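Chapter 4
Setting Up a Countertop Cell

By the time you reach this chapter you have read a good deal about joints, frames and grip force, and you may be itching to make something move. I sympathize! Still, I am going to ask you to spend a little while on the dull business of setup, for I have watched more hours vanish into a badly placed base than into any amount of bad code.

The cell we will follow is the kitchen cell from the Fondale exercises, built in simulation with the Zusular package. It has one arm, one two-sided gripper and a counter with plenty of clutter on it. You will load it, check it, upset it and put it right again, and at the end of the chapter you will do the same with a layout of your own.

Three jobs come up every time. First we fix the base and tell the software where it stands. Then we set the home pose – high enough to clear the tallest thing on the counter, low enough that the wrist camera still has something useful to look at. Last comes the finger check, which students like to skip and which I would gladly have you do twice. Bring the fingers down on either side of a small flat item, stop 12 millimeters above the surface, and compare the gap on the left with the gap on the right. If they differ by more than 3 millimeters, go back to the tool offset before you touch anything else.

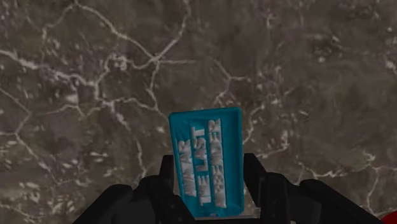
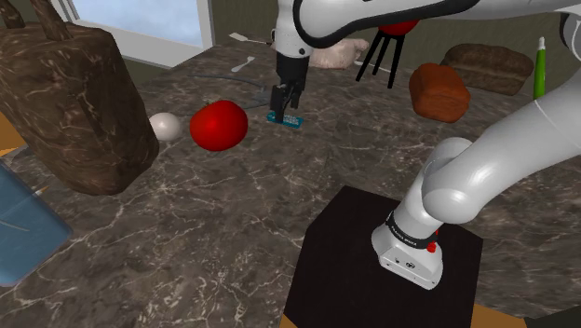
The Fondale kitchen cell, with the gripper at a small blue item on the counter.

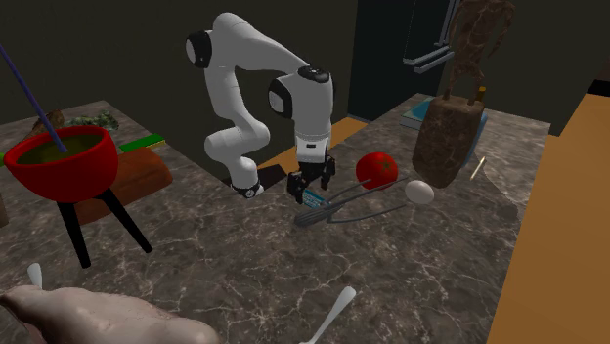

Keep a setup log from the first day, even if it feels fussy. The Bedar worksheet at the back of the book has 27 lines, and you will not need them all, but do write down the base position, the tool offset and the name of the layout file. Section 4.1 begins with the base, so have your copy of the layout open before you read on.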